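Home | Opinion | Local | Letters | Subscribe

Repair should be the first counter in the shop

4/30/18

My kettle stopped working in the last week of June, two summers ago. It was a Kisen, eleven months old by my count, and the fault was in the switch. The lid, the element, the cord and the base were all fine. I took it back to the store in Lanell where I bought it, and the clerk offered me a new one before I had finished explaining. I asked whether the old one could be fixed. She said no one had asked her that before and she would have to check. The answer was no. The old kettle went into a bin behind the counter.

I took the new one home and felt worse than I had expected to. I had been treated well by any normal measure. The store was polite, the exchange took 6 minutes and I paid nothing. But a working element, a good cord and most of a kettle had been thrown out for the sake of a switch the size of a thumbnail.

We talk a great deal in this town about recycling. We have the blue carts, the calendar on the fridge and the fall drop-off day for paint and batteries. I use all of it and I would not want to lose any of it. My complaint is that recycling has become the whole conversation. It is what we do after we have decided a thing is finished, and we decide that far too early.

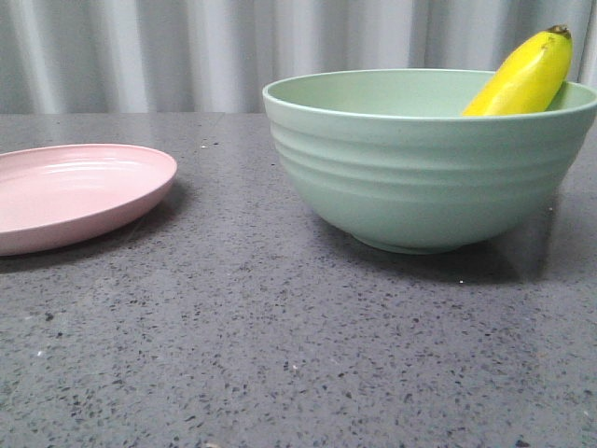

Small appliances are the worst of it. A toaster, a fan or a hand mixer is made of several materials that are hard to separate. The person who drops one at the depot feels the job is done. Much of the effort that went into making it is lost all the same. Fixing it keeps all of that in use, and the fix is often a fuse, a belt or a bit of solder.

Medina has shown that this can be done at a modest scale. The repair counter there, which goes by the name Kutano, opened in the back half of a former shoe store. It took in 674 items in its first year. The people running it tell me that 85 per cent went home in working order. I have been there 11 times, mostly with my own things and twice with a neighbour's. The counter charges for parts and a flat fee for labour, and it posts the fee on the door.

I know the objections. The first is cost. A person can buy a new toaster for less than an hour of a skilled worker's time, so why would anyone pay to have one repaired? It is a fair point, and on the cheapest goods the sums may never work. But the price of the new toaster leaves out the cost of getting rid of the old one. The household pays that later through the garbage levy, along with everyone else, including the people who kept their toasters. If some of that money went toward a repair counter, the comparison would look different.

The second objection is that manufacturers do not want us inside their products. Glued seams and odd screws make that plain enough. I would like to see parts and wiring diagrams made available to anyone who asks, for a set number of years after sale. That is a matter for other levels of government, and it will be slow. A town can still choose what it buys for its own offices, and it can put repairability in the tender.
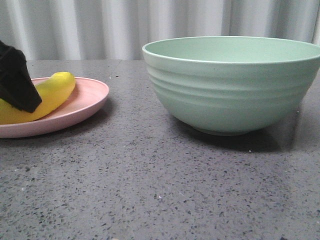

The same thinking applies to things with no plug at all. Most of us replace dishes because one or two have chipped or because we are tired of the colour, and the rest of the set goes in a box for the curb. A plain mint-green bowl with ridges around the outside will hold salad or bread dough for as long as it stays in one piece. It has no switch to fail. The only thing that sends a bowl like that to the landfill early is our own boredom, and no bylaw will help with that. A swap shelf might, and Medina keeps one just inside the door.

What I want from Lanell is limited. Give a repair counter a room with decent light and a few power outlets. Let it run for one year. Keep a list of what comes in and what goes out fixed, and publish it. If the numbers are poor, close it and put the money back into the carts.

I still have the second kettle. The switch has started to stick, and I will be driving it to Medina on Saturday — a longer trip than a kettle should need.

Contact the editor | Copyright 2018, all rights reserved | Back to top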